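Progress report no. 2 – the laundry arms
Build grant, Stusum shared workshop
17/09/2022
To: Dzifa Abubakari, Honberg Small Builds Fund

Hi Dzifa,

You asked for something shorter than last time, so I'll try. I've left the parts list out of this one completely (it's in the folder with the receipts if you want it) and stuck to what the arms are up to and where your money went.

The big news is that both arms are up and running! When I wrote in March I had one arm clamped to a bench and the other in a box of printed parts waiting on motors. The motors came, two of them were duds, Akolgo swapped them with no fuss, and now I have a proper left and right that share one controller. I moved the whole setup from the workshop to my place for the cloth work, mostly so I can leave it standing overnight. The workshop folks still get it back for open evenings.

The fingers are the third version. The first ones were too fat to get under a hem and the second ones flexed so much they let go of anything heavier than a sock. These are slimmer and come to a narrow tip, and I can print a new set in an evening when I wreck one, which I do. There's a small camera at the wrist now too. I fought that for weeks – the cable kept snagging whenever the wrist turned past a certain point, and in the end I rerouted the whole thing.

I've moved on from washcloths to real clothes. Washcloths were a nice easy start, but they're square and flat and they all behave the same way. Sports shirts slide around, they've got sleeves, and one shirt can land in any number of shapes. I'm still working on the sofa, by the way. I tried a table and the arms kept knocking their tips on it, and I like having something with a bit of give while my height settings are still rough.
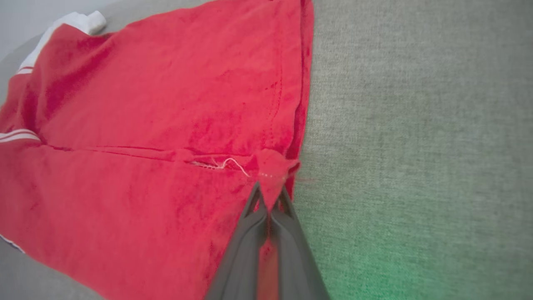
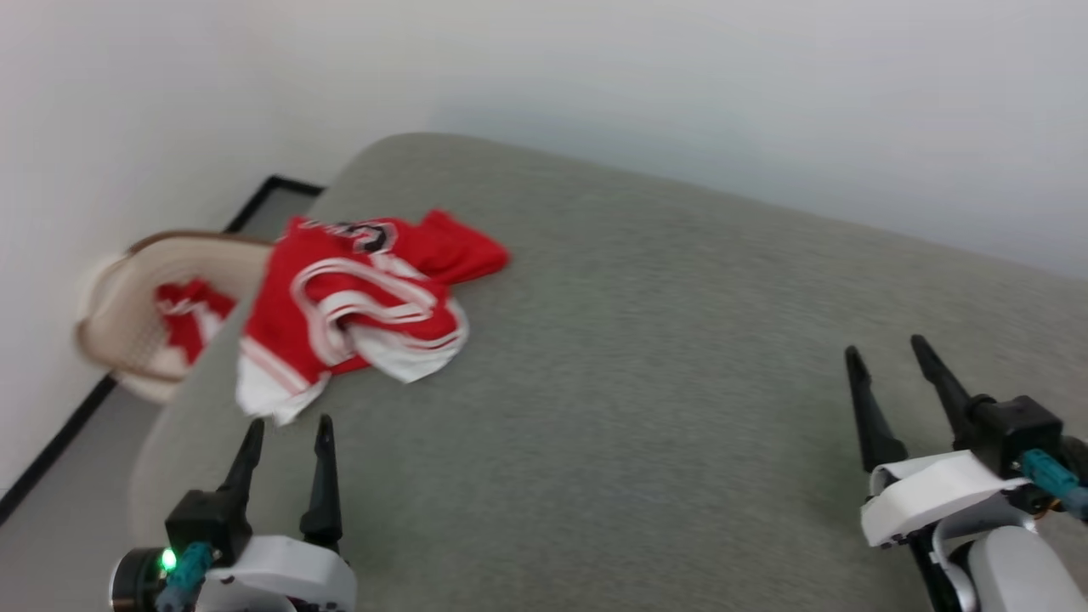 Red clothes on the gray upholstery. The first is the wrist camera's view of a corner pinch, the second takes in both grippers and the basket.

The corner pinch is the thing I've spent the most hours on. Everything else in the folding routine hangs on it, so if the fingers take a bad bite there's no point carrying on. I've logged 1,602 pinch attempts since the second arm went in, and 233 of those I threw out right away because the camera had dropped out and I hadn't noticed (my own fault, and there's a warning beep now). What's left is good enough to learn from. Seams help a lot. When there's a line of stitching leading to the corner, the software has something to follow, and plain stretches of red with soft folds in them still confuse it. Loose threads confuse it too! I went back and forth on snipping them all off and decided to leave them, seeing as real laundry has them.

Two-handed work is further behind than I promised you. I said I'd have a full shirt fold by now and I don't. What I have is each arm picking its own corner, and a lift that goes fine until the arms get out of step and the cloth twists. I think it's a timing problem in my code. Utside has lent me a better controller board to try, on loan until the end of the grant, so that costs us nothing.

On money: I'm under on printing and over on cables and connectors. I'd like to move what's left from the printing line to cover four spare motors, if you're okay with that. A simple yes by email is plenty for my records.

Next up is the timing fix, then sleeves, then getting a shirt out of the basket with no help from me. I'd put that last one down as a maybe. If you'd like to come by and see it run, let me know a day ahead so I can get the software into a state where it behaves for company.

Thanks again for the patience, and for the tip about strain relief on the cables. I've used it on both arms.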